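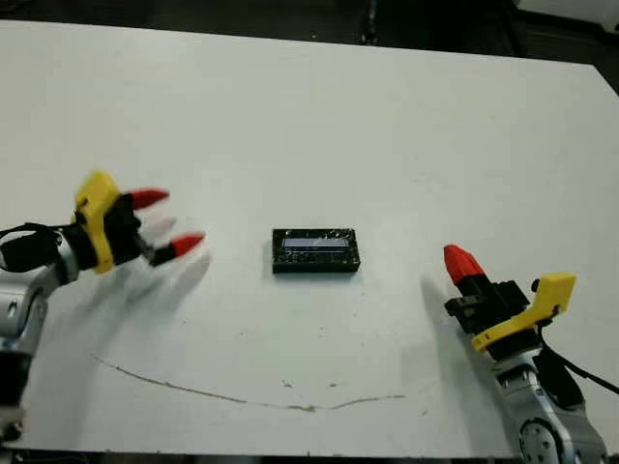 Nektarios Tzanetos asked at the first stop whether a small black box should be handed over with the lid facing the customer or the clerk. The Prollen packing hall, visited by our delegation on 20 April 2023, has a written rule on the matter: the long side lies parallel to the table edge, and the box stays flat until it is wrapped.

The hall holds 11 white packing tables. Boxes with a pale strip set into the top are handled one at a time, as the glossy black finish shows fingerprints. Hiyori Sasaki of the packing section presented the wrapping papers, the cotton gloves and the four grades of outer carton. A daily run comes to 424 boxes, of which 164 were bound for the Bruremitz store on the date of the visit.

Members were then invited to wrap a box themselves. Corner folds proved difficult for most of the party. The delegation thanks Prollen for its hospitality and has requested a copy of the folding chart. A return visit is planned for October.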